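From: Fongchan Kaewkla
Date: Feb 20, 2021
Subject: Re: [lockyer-shop] marker cubes on the hand grippers

> Does the tracking hold up if the two cubes are different
> sizes? I'm printing a second set this week and would
> sooner not redo both.

It holds up for me. Each cube has its own entry in the Iltedar config, so put in the measured edge length and leave the other alone. I ran 200 grabs with the mixed pair and lost tracking on 3. All of those were me turning a cube face down.

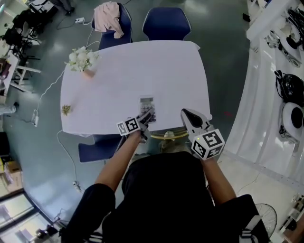 Left gripper on the calculator, right one with the larger cube.

The calculator is a good test object. It's small and flat, and the jaws have to come in level. Matte paper for the markers, please. Glossy gave me glare under the shop lights.

The log from that run is 1,385 lines. I'll put it on the Netanow share tonight. Skip to line 897 for the first dropout.

Fongchan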